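# Packing a School Bag, One Zipper at a Time

The open day at Fludorcombe starts in a corridor with a coat rack and a sign-in sheet. Visitors get a paper badge, a floor plan, and a request to keep drinks out of the test hall. The hall has a concrete floor, a loading door at the far end, and a line of benches down the long wall. Most people walk directly to the palletizing demonstration, where a large arm stacks cartons at a rate that makes for good phone video. I had been told to go the other way.

At the quiet end is the bench group run by Anastasia Liapis, a controls engineer who spent her early career on textile machinery. Her project is called Fleta. Its subject is the handling of soft goods with rigid grippers, and for the past season the chosen soft good has been a school backpack.

"A carton has six faces and they stay where you left them," Liapis said. "A bag has whatever shape it had when you let go of it."

The task is simple to state. Two arms have to bring a backpack into a usable position, get it open, and load it from a set of school supplies laid out on the floor of the cell. A person does this half awake before breakfast. For two arms working under shared control, it breaks down into a long chain of contacts, and each of them can go wrong in its own way. 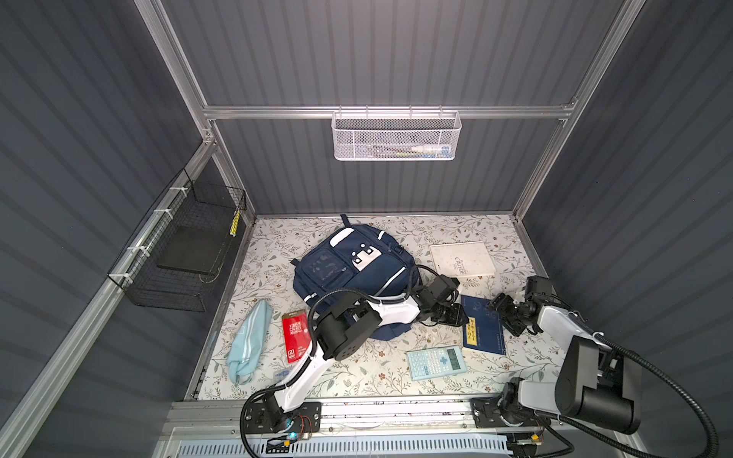

The cell is compact. Liapis prefers it that way, as short reach keeps the arms stiff and the calibration short. Both arms are mounted to the front of the enclosure and work toward the back wall, so their work areas overlap across most of the mat. Overlap is necessary for two-handed work and it is also the main source of trouble. Each arm carries its own cable, the cables need slack, and slack finds its way over whatever the arms are doing. The planner treats the arms as solid bodies with known geometry. It keeps only a crude envelope for the cables.

Books and a calculator are well-behaved objects. They are flat, they keep their dimensions, and the only hard part is getting a fingertip under an edge. The pouch is harder. Fabric that folds on itself offers many places to grip and few that give a predictable result. The group has a grasp library with 605 entries, and Liapis said a large share of them cover fabric held by a fold, a seam, or a strap. She described the library as a stopgap. The aim is to retire it once the learned controller covers the same ground.

Ona Kivi handles that controller. She came to the group from a background in statistics and speaks about hardware with some suspicion. Her figure of interest is the number of complete recorded sequences, which stood at 1301 on the morning of the visit. A sequence counts as complete when it runs from the starting layout to a defined end state without a manual stop. Partial runs are kept in a separate set and used for training the part of the system that detects failure.

"The failures are worth more per minute," Kivi said. "They are also much more tedious to label."

Labeling is done in a tool named Salazar, written in house and showing its age. The operator steps through the views side by side and marks the start and end of each contact. Fixed views give the overall position of the arms and the bag. The wrist views give detail at the fingertips, which the fixed views lose as soon as an arm crosses in front of the work. Kivi's group tried going without the wrist views in the spring and went back to them within a month.

The first subtask I watched was the repositioning of the bag. Published work on bag handling often starts with the bag already upright or held in a fixture. Fleta does without a fixture. The bag lies on the mat and has to be managed there, with no third hand to hold it down. 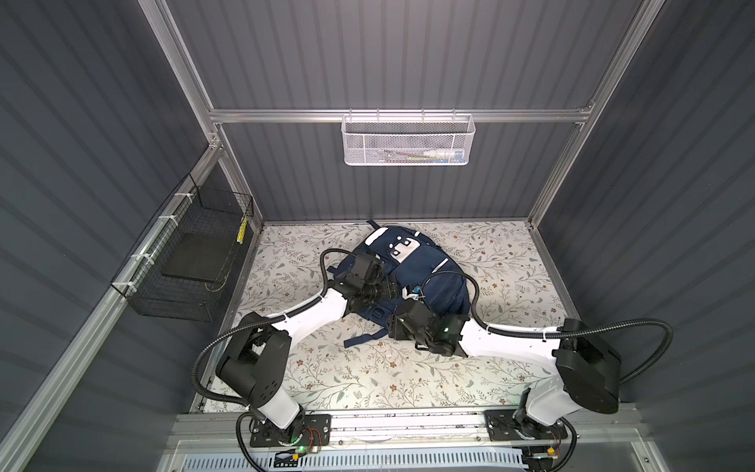 *Both arms on the backpack in the Fleta cell at Fludorcombe.*

Force is the limiting factor in this phase. If the two grippers pull apart, the fabric goes tight and the load at each wrist climbs quickly. If they move toward each other, the fabric buckles and the bag's outline stops resembling anything in the training set. The controller therefore works inside a narrow band of tension, and it updates its estimate 200 times per second. Kivi called that rate comfortable for cloth and too slow for zippers.

Zippers came up often. A slider moves freely only when the pull is close to parallel with the track. On a stuffed bag the track lies flat enough for this to hold. On an empty bag the track bends, and the slider binds at the bend. A human hand solves the problem by pinching the fabric behind the slider and pulling against it. Two grippers can copy the method, provided one of them gives up whatever it was holding, and that is where the sequence planner earns its keep.

The planner's rule is that one arm always has custody of the bag. Custody can be handed over, but only after the receiving arm reports a confirmed grip. The report comes from a combination of motor current and finger position. Fabric makes both signals ambiguous. A finger pressing on a fold and a finger holding a fold can look alike in the current reading, and the position reading separates them only if the fold is thick enough.

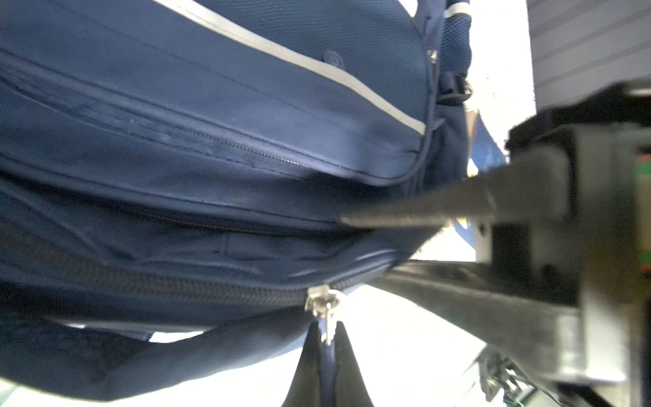
Liapis has views on fingertip geometry, and gave them at length. Narrow fingers reach into seams and slip behind straps, but they concentrate load and can leave marks on coated fabric. Broad fingers spread the load and lose access. Her group has tested both, along with a number of surface finishes. The current fingers were drawn up with Fiser, a small machine shop two streets from the site, which turns around a new set in four working days. Short turnaround matters more to her than material. A fingertip that can be replaced next week is a fingertip the group is willing to file down by hand this afternoon.

The backpack makes a demanding test piece for reasons that have little to do with its size. It combines several closures, mesh, webbing, and padded straps in one item, and each responds differently to the same pinch. Mesh snags. Webbing twists. Padding springs back after release and shifts the bag by enough to spoil the next planned grasp. The controller now takes a fresh look after every release, which adds time and has cut down the number of manual stops.

I asked about cycle time. Liapis declined to give one, on the grounds that the layout changes between runs and an average would mislead. She did say that the pauses visitors notice are mostly deliberate. The arms wait for the fabric to settle before the next estimate is taken. With the wait removed, the system moves faster and corrects itself more often, and the total comes out nearly the same.

As for applications, the group is careful. Returns processing is the obvious candidate: bags come back to a warehouse and have to be opened, checked, and closed again. Kitting for schools is another. Both would need more variety than one test cell can supply, and the plan for next year is to rotate bags of different cuts through the same layout. A second cell is budgeted. Its mounting pattern will match the first so that recordings can be pooled.

By the middle of the afternoon the crowd at the palletizer had thinned and a few people had drifted down the hall. One visitor, a maintenance supervisor by his badge, asked Kivi whether the arms could be taught to fold a jacket. She told him that a jacket was on the list, below umbrellas. He wrote this down.

The hall closes to visitors at 4 p.m. The Fleta bench remains part of the open day program through March, with entry by the side door and sign-in at the corridor desk.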